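Ticket 1614 – Table wipe task, debris left behind
Site: Corkedstead workshop
Opened: Jan 18, 2019
Status: open, waiting on Tedel
Priority: medium

Reported problem: wipe routine says "complete" but crumbs and dust still on the table. Customer in Pratport wants bench cleaning after each shift and won't sign off on "mostly".

Tried so far
– Restarted the Prantl controller. No change.
– Slowed the wipe pass. Worse if anything, it pushes the dirt along and leaves a line.
– Raised grip force from 209 to 300 in settings. Holds the cloth better, corners still bunch up.
– Swapped cloth for a small brush and pan. Brush fine. Pan is the trouble, needs a second hand to keep it flat agianst the edge.

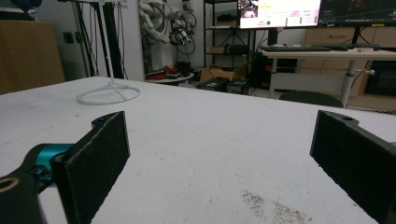
Dust patch near the right-hand finger, gripper open. Marks elsewhere on the white top as well.

Note on the pads: dark felt-like facing on both fingers. Fine for picking up a cloth. No good for pinching up grit, so please stop suggesting it. Want to try bare rubber next, if Tedel can send a pair.

Also the "complete" flag. It only checks that the path was run, never looks at the table again after. So a dirty table passes. Needs a second look and a repeat pass built in, otherwise were just timing arm movements.

Customer asked straight out if it can do the job yet. My answer – big dry bits yes, fine dust no. A person with a damp cloth takes 15 seconds.

Next: new pads, then repeat pass with check. Leave the ticket open till April if need be. Do not mark as resolved on the flag alone pls.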